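Andarton's tea table reopens for the winter, with the kettle back at the heart of it

Andarton's winter tea table is up and running again, and anyone who has been missing it since the spring will be glad to hear that very little has changed. The tea is still strong, the soup is still served from three in the afternoon until it runs out, and the front room at Villara is still the warmest place in the village on a raw December day.

For those who are new to these parts, Villara is the tall house at the bottom of Carretero Lane, the one with the green gate and the pear tree that leans over the pavement. It has belonged to Marlene Doucette's family for longer than most of us have been alive, and for the past 13 winters she has opened it up in the afternoons to whoever fancies a hot drink and somewhere to sit. There is no charge, no list to sign and no need to ring ahead. You wipe your feet, you hang your coat in the hall (if you can find a free peg, that is) and you come through.

The whole thing began with a power cut. The upper half of the lane lost its electricity one bitter afternoon, the lower half kept it, and Marlene put the kettle on for the neighbours from up the hill. They came down in scarves and slippers and stayed until long after the lights were back. Two of them turned up again the next day to say thank you, and were given another cup, and by the end of that week there was a regular gathering which she says she never had the heart to stop.

"I thought I'd be doing it until the cold weather passed," she told us, topping up our cup without asking, as is her habit. "And then the cold weather came round again the next year and people wanted to know when I was starting. So I started."

It was a near thing this time. The old kettle, a battered whistling one that had done duty on the stove since the very first winter, sprang a leak in the autumn, and the table and chairs had all been pushed to one side while the damp in the far wall was seen to. For a few weeks it looked as though the tea table might have to wait for the new year. Several readers wrote in to ask about it, and one even offered the use of her conservatory, which was a kind thought and much appreciated, though as she admitted herself it would have been a squeeze for more than four.

In the end the wall was finished in good time, and a collection jar on the counter at Climoro, the hardware shop by the bridge, took care of the rest. The jar was out for barely a month and brought in 1,483 in coins and small notes, far more than anybody had expected. Some of it went on the electric kettle that now takes pride of place, some on bowls for the soup, and what was left has been set aside for tea, sugar and the electricity bill, which Marlene has been paying out of her own pocket all these years and would, one suspects, have gone on paying quite cheerfully if her neighbours had not put their foot down.

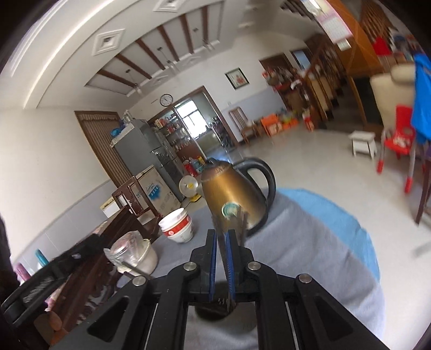 The bronze-gold electric kettle at the tea table, with the bowls stacked to its left.

The kettle was chosen after a good deal of discussion. Marlene was inclined towards something plain and small, on the grounds that a small one boils quickly and can always be boiled again. Her regulars, who have stood in the queue behind one another often enough to have views on the matter, wanted something larger with a handle you could get a proper hold of. The regulars won. It was unwrapped on the first afternoon to a round of applause, and there was some good-natured jostling over who should have the first cup out of it. That honour went to the oldest person in the room, who said it tasted exactly like tea.

The tablecloth has been much admired as well. There was a long-running disagreement about whether a cloth was wise at all, given how much soup gets carried across that table by people who are talking at the same time, but Marlene has always held that a table without a cloth looks as though it is waiting for somebody to come and take it away. The pale grey is her choice, and she has put a light blue cloth over one end of it.

The soup itself follows the pattern of other years. There will be lentil for the first part of each week and vegetable for the rest, with a pot of something more adventurous whenever someone brings one along. Last winter the adventurous pots included a beetroot one that divided opinion sharply, and a chicken and rice one that was gone within minutes and has been asked after ever since. If the person who made it is reading this, please consider yourself warmly invited to make it again.

Anyone who would like to bring a pot is asked to have a word with Marlene a day or two before, so that two lentils do not arrive on the same afternoon. Bread is always welcome. So are biscuits, cake, jam and lemons. Mugs, on the other hand, are no longer needed. Readers were so generous after our piece last year that there are now mugs in the hall cupboard, mugs on the landing and a box of mugs under the stairs, and Marlene has begged us to say, as politely as possible, that she cannot take in a single one more.

The front room is not a large one, and on the busiest afternoon last winter it held 16 people, two of them on the windowsill. It is a lived-in sort of room, with the dark carved chair that people make for first, the refrigerator against the wall and the usual comings and goings of bags and boxes that any busy household will recognise. Marlene makes no secret of the fact that she would sooner be pouring tea than putting things away. "If people want a tidy room they can stop at home and look at their own," she said, and laughed, and passed the biscuits.

There are a few small changes this year, and we promised to mention them. The door will be opened a little earlier, at half past two, for the benefit of those who come in on the afternoon bus and have been known to stand at the gate with their hands in their sleeves. Cups and soup will be finished by six, as before, and Marlene would be grateful if the last visitors could be on their way by half past, although she has said this every winter and has yet to turn anyone out. Children are very welcome after school, and there is a drawer of cards and board games for them, most with nearly all of their pieces.

There is also to be a book for visitors to write in. The idea came from a family who moved away from Andarton in the summer and wrote to say how much they would miss their afternoons at Villara. Their letter has been pasted inside the front cover and the pages after it are filling up nicely. There are a good many thank-yous, two recipes, a rather fine drawing of a cat, and a long account of how the lane looked before the bridge was widened, which runs over four pages and ends with a promise to continue. We hope to print a part of it in the new year, if the writer is willing.

For those who can't manage the walk down, a flask can be sent up. Leave word at Climoro before noon and tea or soup will be dropped off in the course of the afternoon, usually by whoever happens to be going in that direction. The lower end of the lane can be slippery first thing and again after dark, and the handrail by the steps has been mended, so please use it.

The tea table will carry on every afternoon through the winter, with a short break over the holidays when Marlene goes to stay with her sister. She intends to be back before the old year is out, and has asked us to tell the regulars that the kettle will be staying behind at Villara, although she did admit to having thought about packing it.

Offers of soup, bread and cake can be made at the door on any afternoon, or left in a note at Climoro.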